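# Panville Evening Classes: Nail Care at Home, Session 2

Notes by Remedios Soriano, for anyone who missed the session or was too busy filing to write things down

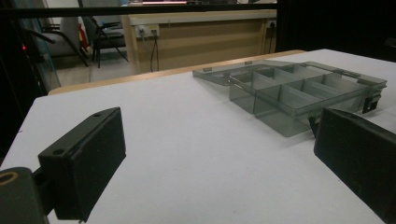 So, picking up where we left off with base coats! I know it's tempting to skip this step when you've finally found a color you love, but a deep red or a teal will stain a bare nail, and then you're stuck looking at yellow tips for weeks. One thin coat, right up to the edge, and let it dry.

**Filing.** Go in one direction, from the side toward the middle. Please put the metal file back in the drawer – Yvette Desjardins brought hers last time and we all heard it. A fine glass one is lovely, or a 200 grit board if that's what you have.

**Color.** Roll the bottle between your palms (shaking gives you bubbles). Wipe one side of the brush on the neck, start a little way above the cuticle, and push gently down before you pull up to the tip. You want 2 thin coats, with a good wait in between. If the first one looks streaky, leave it alone! The second usually covers it.

**Top coat.** Cap the tips by running the brush along the very edge. I do this even when I'm in a hurry, and my manicures last days longer for it.

**Before next time:** practice on your non-dominant hand, bring a shade you've never dared to wear, and read Pacita Malabanan's cuticle handout. We start on French tips in February.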